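Home & Kitchen > Storage > Reviews

Van Beek perforated fruit basket, white: review after nine months

I bought this in February to replace a ceramic bowl that had chipped on one side and was too heavy to move when it was full. 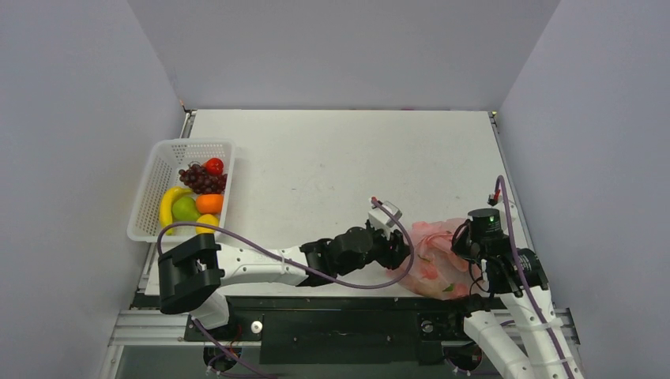

The old bowl had another fault. Anything at the bottom stayed there until somebody noticed the smell, and by then it was usually a satsuma with a green coat on. I wanted something with holes in it, light enough to lift with one hand, and plain enough that I wouldn't get tired of it. The Van Beek is white plastic with a rounded rim and rows of small holes in the walls. It looks like something from a hospital canteen, and I don't mind that.

Size

It takes a mixed shop for two people. In our house that means bananas, a bunch of grapes, a couple of oranges, an apple or two and whatever tomatoes are waiting to be used. With that lot in, there is normally some floor showing on one side. A full bag of satsumas on top of the usual things is too much and you end up stacking, which is what I was trying to get away from. If you are a family of five you will want two, or the next size up.

Round fruit rolls. I had expected the floor to grip a bit more than it does. If you carry the basket at a slant everything ends up in one corner and stays there. It does no harm to oranges but I wouldn't let them lean on ripe bananas.

The holes

They are small, and mostly that is good. Grape stalks don't poke through and catch on things, as they did with a wire basket my sister gave us. Bits do get out, though. Dry stalk ends and the odd scrap of skin find their way on to the worktop and then into the gap at the back, where they are a nuisance to get at. I use an old toothbrush for that.

I can't say for certain that fruit lasts longer in it. Grapes seem to keep a day or so more than they did in the bowl, but I also buy fewer of them now, so I wouldn't put much weight on that. Bananas go brown at the same speed as ever. I still move berries straight to the fridge.

Cleaning

Warm water and washing-up liquid, a soft brush round the holes, then upside down on the drainer. It dries quickly. The label inside said not to put it in the dishwasher and I have done so twice on the top rack without any change in shape, but that is my own risk and I wouldn't go on doing it every week.

White plastic shows everything. Turmeric was my fault (I used the basket to carry some shopping and the packet had split) and it took an afternoon in the sun on the windowsill to fade. Beetroot washed straight off. Grape juice comes off if you catch it the same day.

Wear

No cracks so far. The rim has a few fine scratches from being pushed under the shelf, and they only show if you hold it to the light. There are no feet on ours, so grit under it will mark a pale table if you drag it. Ours has the scuffs to prove it – lift it.

Compared with others

Hanneke Mertens, who lives downstairs, has the Trornora one in the same sort of size. Hers has higher sides and proper handles, and it is the better basket for carrying outdoors or to an allotment. The sides make it harder to see what is in it, and she has the same trouble with forgotten fruit that I had with the bowl. For something that stays on a table I prefer mine.

I have also tried a bamboo one from the market in Moscombe. It looked nicer than either of them and went mouldy at the joints before the summer was out.

Would I buy it again

Yes, at the price I paid. It came from the hardware shop in Prurnach, which keeps them on the bottom shelf next to the washing-up bowls, and they had a grey one as well. I would probably choose the grey next time on account of the stains.

Good points: light, easy to rinse, you can see all the fruit at once.

Less good: shows marks, no handles, lets small bits through, round fruit slides about.

Four out of five.

Reviewed by Jasper Claeys, Thursday, November 21, 2024

Tagged: fruit baskets, plastic storage, kitchen worktop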